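Teaching by Hand: An Interview with Volkan Uçar

The training workshop at Cedlow occupies the ground floor of a former print works, and its visitors are asked to sign in twice, once at the door and once at the tables. Volkan Uçar has led the demonstration programme there since it was set up with support from Fluston. He received us on a working day and agreed to speak about the part of the work which, in his view, is least discussed: the hours in which a person guides a robot through a task so that the robot may later attempt it alone.

Mr Uçar began by describing the two methods in use. In the first, the operator takes hold of the arm itself and moves it through the task. In the second, the operator sits at a separate station and steers the arm from there. The workshop calls the remote station Lobo and the software that stores the recordings Isix.

"People arrive with a preference for one or the other," he said. "We ask them to learn both. With your hand on the arm you feel the weight, and you understand quickly why a certain approach is awkward. At the station you lose that feeling, and you must learn to do everything with your eyes."

The loss of touch is a matter to which he returned several times. New operators, he explained, tend to close the gripper too hard, having no resistance in their own fingers to tell them to stop. They also tend to look at the wrong view. Operators at Cedlow have a view from the wrist and a view from beside the table, and they are expected to move between the two.

"The wrist view is for the last few centimetres," Mr Uçar said. "The side view is for everything else. A trainee who stays on the wrist view will reach the object beautifully and knock over whatever is standing next to it." 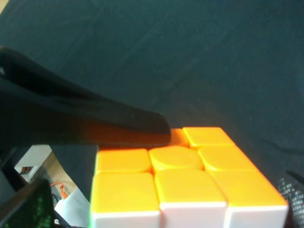
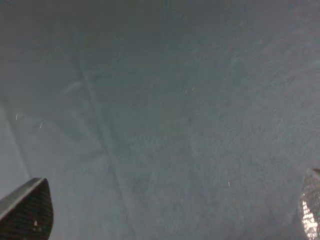
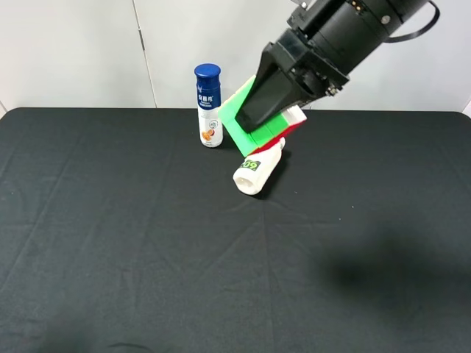 Views from the wrist and from beside the table, taken during work at Cedlow.

We asked how much practice is required before a person's recordings can be used. Mr Uçar replied that the programme sets a first stage of 51 demonstrations, all of which are discarded. A trainee is told this at the outset. The second stage consists of 200, and these are reviewed by a senior operator before any are kept.

"It sounds severe to throw away the first stage," he said. "But the early recordings contain a great deal of hesitation. The arm stops in the air while the person thinks. If you give that to a learning system, it learns to stop in the air."

Senior review is the responsibility of Barış Güler, who joined us for the second half of the conversation. Mr Güler came to the programme from machine maintenance and was himself trained on the station. He looks first at the pace of a recording and only afterwards at whether the object was placed correctly.

"A placement can be a little untidy and the demonstration can still be good," Mr Güler said. "What I do not accept is a lucky one. If the gripper came in badly and the object happened to turn the right way, I mark it as not to be used. The operator is sometimes disappointed. They say, but it worked."

He added that recordings in which a mistake is made and then corrected are treated differently. These are kept in a separate group, on the grounds that a robot working alone will make mistakes of its own and should have seen a recovery carried out by a competent person. The operator must say aloud, during the recording, that a correction is being made. The remark is written into the notes for that session.

Mr Uçar was asked whether the choice of objects matters. He said that the programme favours ordinary things of different shapes, and that operators are discouraged from arranging the table to suit themselves. A layout is drawn up beforehand and followed. Where the operator believes that a layout cannot be done, the attempt is made all the same and the outcome noted.

"We had a period when every object was being set down in the same comfortable place," he recalled. "It was not deliberate. People have a favourite side. The recordings were clean, and they were of very little use."

On the subject of working conditions, both men spoke with some care. Sessions at the station are limited, and an operator does not go directly from one session to another. Mr Güler observed that tiredness shows in the recordings before the operator is aware of it, usually as a late closing of the gripper. The programme now employs 17 operators, several of them part time, and the rota is arranged so that each spends time on review as well as on the arm.

"Reviewing your own work after a week has passed is instructive," said Mr Güler. "You have forgotten what you intended. You see only what the arm did."

By December the programme hopes to hold up to 900 reviewed demonstrations of its core tasks. Mr Uçar declined to say how well a robot trained on them might perform, and asked that no figure be attributed to him on the point. He was more willing to discuss the next intake of operators, for which applications are now open. No technical background is required. Candidates are invited to spend a morning at the workshop, half of it with a hand on the arm and half at the station, and are told the same day whether a place can be offered.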